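To: manipulation-club list
From: Safta Bogdan
Subject: Re: [manip] vase task, approach angle

On Saturday, Boonmee Onsri wrote:
> I reran the vase task with the angle Mavis proposed. Out of 126
> trials, 32 ended with a finger in the leaves before the gripper
> closed. Is the pregrasp offset too small, or is the pose estimate
> off? I can't tell from the joint logs alone.
>
> Also, which branch are we using for the Mokton entry?

Boonmee,

I think it is the offset. The pose estimator (Zarel, default settings) fits a cylinder to the ribbed part of the vase and ignores the flowers, so the planner has no idea that the bouquet is wider than the rim. A finger can clear the vase model and still be in the tulips.

Please compare the stages below against your logs. The basket and the saucepan stay on the table for all runs, as the entry rules ask for clutter. 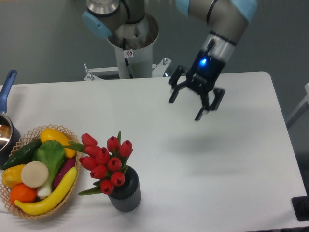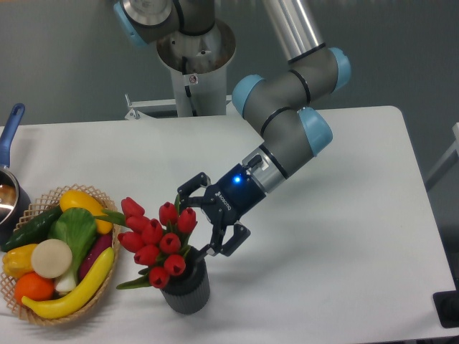
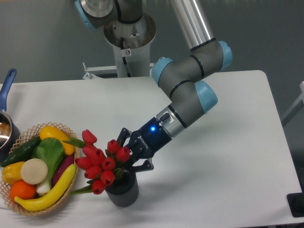

Vase task. First: gripper open over the right half of the table. Second: fingers spread at the upper stems. Third: fingers at the rim and stems.

What I would change, in this order:

1. Add a keep-out volume for the blooms, fixed to the vase frame. A plain sphere is good enough.
2. Come in from the bare side of the table. Ro-un already has this as a flag in the Ruangrit planner, off by default.
3. Slow the last segment before closing. Leave the closing force alone until 1 and 2 have been tested separately.

Don't retrain anything yet. The set has 1,955 episodes, but only 551 of them include the vase, and I have not checked how many of those use the old offset.

On the branch: use the one Rungnapa tagged in August. Main has the new wrist limits and will reject some of the steeper approaches.

Can you post the failed trial numbers as a text file? The spreadsheet drops the leading zeros.

Safta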